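Skernbridge Community Boards > Health & Learning > Tinted lenses for migraine, anyone?

okancemom
Posted 4 September 2025
So my daughter has had migraines since she was nine and we've tried pretty much the whole drugstore by now. A friend sent me an article saying rose-tinted glasses cut her attacks in half, and now I can't stop reading about it! The clinic in Okance quoted us for a pair and it's not pocket change. Has anyone here worn them for more than a few weeks? I'd love to hear the boring everyday version — mornings, school, dinner time.

Our kitchen is where most of hers start (bright counters, overhead light), so that's where I'd want her to try them first.

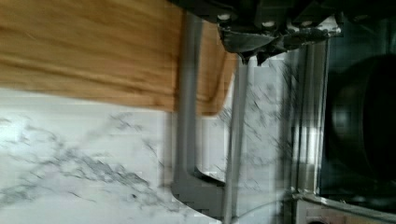
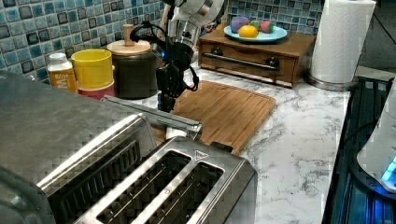

Talha Shaikh wrote back to me by email and said I could paste it: he wore a tinted pair all through August, went from eight bad days the month before to five, and still isn't sure the glasses get the credit, what with also quitting coffee that same week.

ghumman_reads
Five instead of eight is nice but mine swing that much on their own. I kept a diary for 18 months and had a stretch of 21 days with nothing, no glasses, no new pills, no idea why. If I'd bought lenses that week I'd be on here telling everybody to get them.

Shazia Rind
I get the point about swings, but I think you're being a little hard on it. I've had mine 2 years. They don't stop an attack once it's rolling, not even close, but supermarket lighting used to finish me off and now I can do a full shop. That's worth plenty to me, placebo or no placebo.

ghumman_reads
Fair enough, and I'm glad you can shop! I just hate the word "cut in half" in a headline when the study is probably a couple dozen people. Did the article say how many?

okancemom
I went back and looked, and it doesn't say. It doesn't link the study either (grr). It just says "researchers found."

user3017
Please don't let her wear them indoors all day, whatever you decide. My eye doctor told me that wearing dark lenses in the house made me more touchy about light over time, and I'd been doing it for almost a year.

Shazia Rind
Dark sunglasses, sure, mine told me that too. The pink ones are a lot lighter than that though. I'd ask about it before spending anything.

okancemom
OK, I'm going to ask Okance whether they do a loaner pair, and start a diary now so we have a few weeks of "before" to compare with. Does anybody have a diary page simple enough that a teenager will fill it in?

ghumman_reads
I'll send you mine tonight. It's one line a day: sleep, food, how bad, what she took.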